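Home | Course outline | Notes | Lab sheets | Contact

Robot Learning Lab: Notes 2, Teaching by Demonstration
Leonie Oltmanns, February

1. Two ways to record a demonstration

In the first method, kinesthetic teaching, the operator holds the arm and moves it through the task while the joints are in gravity compensation. The joint encoders record the path. The operator feels contact directly and needs little training. The drawbacks are that hands and forearms block the camera views, and that one person can rarely guide two arms at once through a coordinated motion.

In the second method, teleoperation, the operator stays outside the workspace and drives the arms from a separate input device: a leader arm, a hand controller or a tracked glove. The camera views contain only what the robot will see when it runs alone. Most setups give the operator little or no force feedback, and grasps tend to be slower and firmer than they would be by hand.

We use kinesthetic teaching in Lab 1 (single arm, peg and hole) and teleoperation from Lab 2 onward.

2. What is stored

One demonstration is one episode. For each time step we keep:

- joint positions and velocities for both arms
- commanded gripper opening and measured gripper opening
- all camera images, with time stamps
- the operator's command as sent, before filtering

Store the command and the measured state separately. The policy is trained to output commands. If measured positions are used as targets, the lag of the controller is learned along with the task, and closing force is lost: a gripper commanded fully shut on a solid object stops at the object's width, and a policy that copies the width will hold it weakly.

The class data set from last year has 1879 episodes. Of these, 722 are two-arm episodes. After review by Jana Frerichs and Ankit Mishra, 146 were marked as unusable, mostly for dropped camera images or a wrong task label. The marked episodes remain in the archive under their own tag. Do not train on them.

3. Operator variation

Two operators given the same instruction will produce different paths. One lifts high before moving sideways, the other slides close to the table. Averaging the two may give a path that neither would choose and that hits an object. This is the usual argument for policies that can represent several modes, and for writing the instruction tightly enough that fewer modes occur.

Pauses are a related problem. An operator who stops to think records a run of near-zero commands. A policy with no memory can then stall in that state. Trim pauses at the start and end of the episode. Leave those in the middle and note them in the log.

4. Workspace layout

Objects are placed before the episode starts and the layout is varied between episodes. Vary position, orientation and which objects are present. If the target object is always in the same spot, the policy can succeed while ignoring the images. Include objects that play no part in the task.
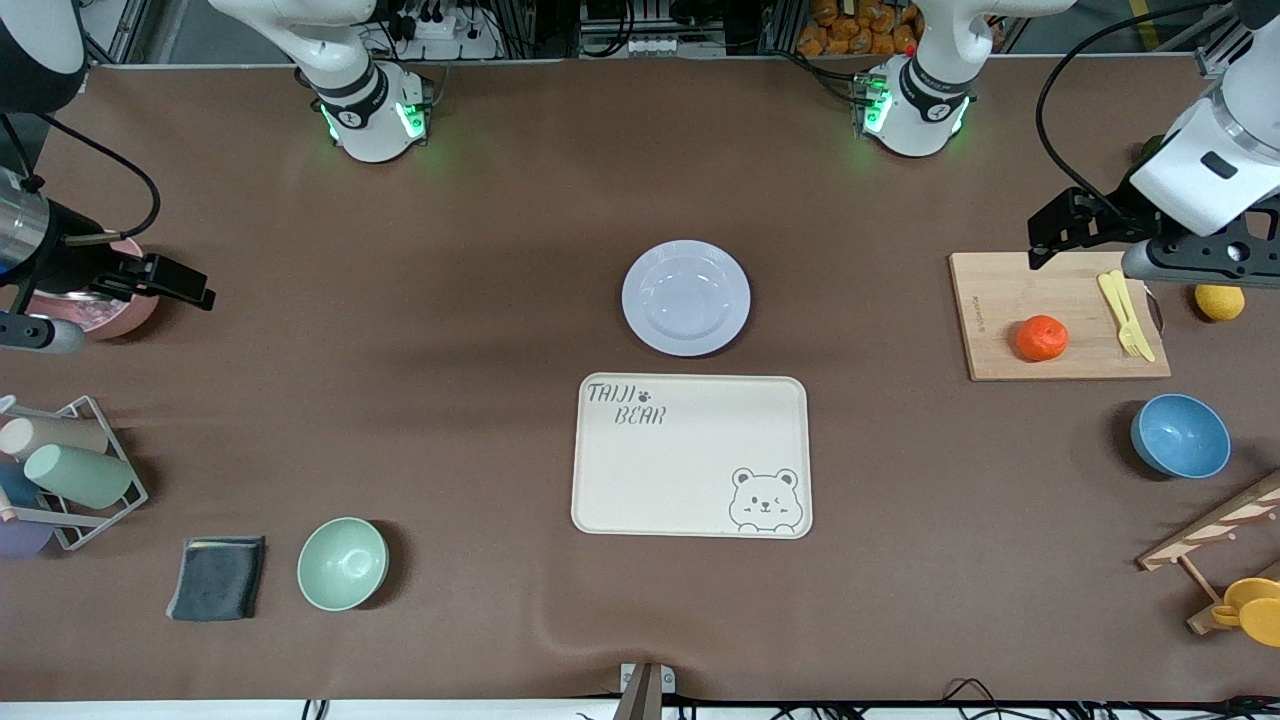 Fig. 1. Two-arm kitchen layout. The right gripper is over the pink pot; the left points toward the cutting board with the mandarin.

Note the camera side convention. Left and right always refer to the robot's own arms, so in Fig. 1 the right arm enters on the left of the image. Several log files from last year have this reversed.

Thin items such as the yellow knife and fork need more care than bowls. Flat fingers have to meet the handle squarely, and small errors in height matter. Record extra episodes for them. Parts of the pot and the lemon are covered or shaded by the arms from this view, and a second view should be checked before an episode is accepted.

5. For the next session

Read the Lab 2 sheet. Each pair records up to 2 layouts, swapping operators between them. Write the task instruction before touching the controls and do not change it afterward. Hand in the log and the trimmed episodes to Rainer Kuhlmann.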